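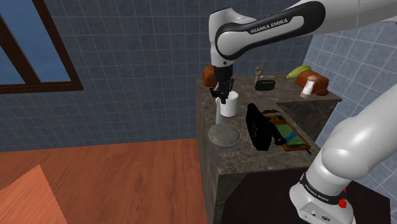 Mug and bread on a marble-topped counter

4.3 Adding line notes to a poem

Line notes in Restura are attached to a span of words in the poem. They move with the text if you change the layout later.

1. Open the poem from the Texts list and wait for line numbers to appear in the left margin.
2. Drag across the words you want to discuss. A note can cover a single word or up to 16 lines.
3. Press N, or choose Note from the side menu.
4. Pick a category: Speaker, Image, Sound, Form or Context. Speaker is for remarks on who is talking and to whom. Use Context for biography and dates.
5. Type the note. Short notes (under 195 characters) show in the margin. Longer ones fold up and open with a click.
6. Click Save. The words turn blue.

Note: If the poem has a title that runs on into the first line, number the title as line 0 before you start. See 4.1.

Caution: Replacing the poem with a different edition removes all notes on lines whose wording has changed. Export first (File, Export notes).

4.4 Linking two notes

Use a link when an image comes back later in the poem, or in another poem by the same author.

1. Open the first note and click Link.
2. Find the second note by line number or by keyword. The list shows 30 results at a time.
3. Choose Echo, Contrast or Revision.
4. Add a sentence on the connection – links with no text are left out of the printed copy.

Links work in both directions. Deleting one leaves both notes in place.

Note: Notes made by another reader in a shared folder can be linked but not edited. In the sample folder, notes marked KA are by Katherine Arboleda and notes marked RV are by Radek Vlček.

For printing and page layout, go to 4.5.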